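Print this chapter | E-mail this page | 14 shares | 4 comments

CHAPTER 4
Teaching by Hand: Your First Demonstrations

By now your team has a name, a logbook and probably a few opinions about whose turn it is to charge the batteries. Good! This is the chapter where the project starts to feel like robotics, and most classes find it is the one they talk about for the rest of the year.

In Chapter 2 you programmed movements one line at a time. You told the arm how far to turn, how long to wait and when to close. It worked, as long as the object was exactly where your program expected it to be. Move the object a hand's width to the left and the arm would close on thin air, looking very sure of itself.

There is another way to go about it. You can pick up a gripper, do the job yourself, and let the recording carry the information. A learner program then studies many such recordings and works out what they have in common. We call each recording a demonstration, and a good set of them is worth more than a clever program written in a hurry.

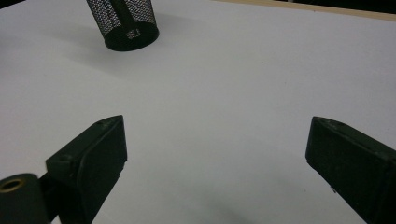

The task for this chapter is called Reach and Return. It sounds tiny, and students sometimes groan when they hear it, but give it one session and you will see how much is packed into it. Where do you begin? How wide are the jaws when you start moving? Do you come in from the side or from the front? Two people on the same team will answer these questions differently without ever discussing them, and the learner will notice every difference.

The Ultville Schools Robotics Challenge uses Reach and Return as its opening round for exactly this reason. Teams are judged on how consistent their demonstrations are, and speed earns nothing at all. In the Mathebula Shield, the senior division, the same task comes back with both hands in play, and that is where the fun really starts - your left hand and your right hand have to agree on a plan.

Before you record anything, agree on these points as a team and write them in the logbook:

- the starting position of each hand
- the opening of the jaws at the start
- the path toward the object
- the word you will call out to begin, and the one to finish

Keep the work surface plain. A light-coloured surface with one object on it is ideal for early practice, and everyday things from the pencil drawer make excellent objects. Save the favourite mug for later.

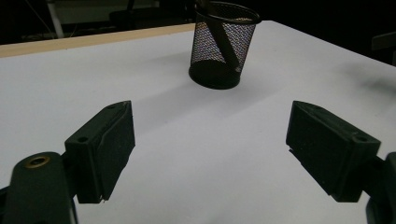 Think about distance, too. Beginners nearly always start too close to the object. They want to get to the exciting part, so they hover right beside it and squeeze. The learner then sees plenty of squeezing and hardly any travelling, and it has very little idea what to do from farther away. Leave yourselves some room! The approach is the part of the movement that teaches the most, and a slow, steady approach is lovely to watch as well.

Check your cables before each take. A cable that snags halfway through will tug your wrist, and the tug goes into the recording along with everything else. Let them hang with some slack, clear of your elbows.

Work in pairs. One person demonstrates while the other keeps the log, and you swap after every 14 takes. Tired hands get sloppy, and the change of pace does everyone good. If a take goes wrong, keep it, mark it with a cross in the margin and move on. We will come back to the crosses in the next section, and you will be glad to have them. 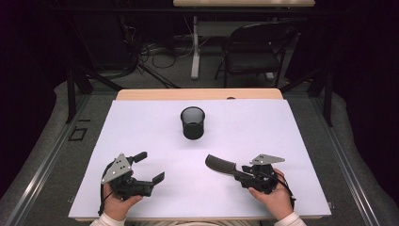 ULTVILLE, October

From a team logbook, Zaltton division

"First session with both hands. We thought it would be twice as hard and it was more like four times. The left hand kept waiting for the right. We agreed to call out 'go' and move together, and the takes after that felt much smoother. Crosses in the margin: 4. Jaws a bit wider next time. We also want to try starting farther back, and someone needs to bring the good pencil."

Notice how short the entry is, and how useful. The team recorded a problem, the change they made and what they would like to try next. Your own entries can be just as brief. Spelling is not marked, but please do make your crosses neat enough to count!

KEY WORDS
demonstration, approach, take, consistency, two-handed task

WARM-UP ACTIVITY
With a partner, put a pencil case on your desk and move one hand toward it slowly, then again along the same path. Have your partner trace the path in the air behind you. Swap roles and compare. Was the second path the same colour of idea as the first, or did your hand wander off on its own?

Hindico Classroom Press, online edition
Print this chapter | E-mail this page

COMMENTS (4)

gr9_tech_room: Did the warm-up with my class this morning and they would not stop. Great opener.

saltbush_mum: My daughter's team is on this chapter. Is the logbook sheet available to print on its own?

northshore_robotics: We swap after fewer takes with the younger ones, their hands get tired quickly. Otherwise we follow it as written.

pixelwombat: "looking very sure of itself" is our arm exactly haha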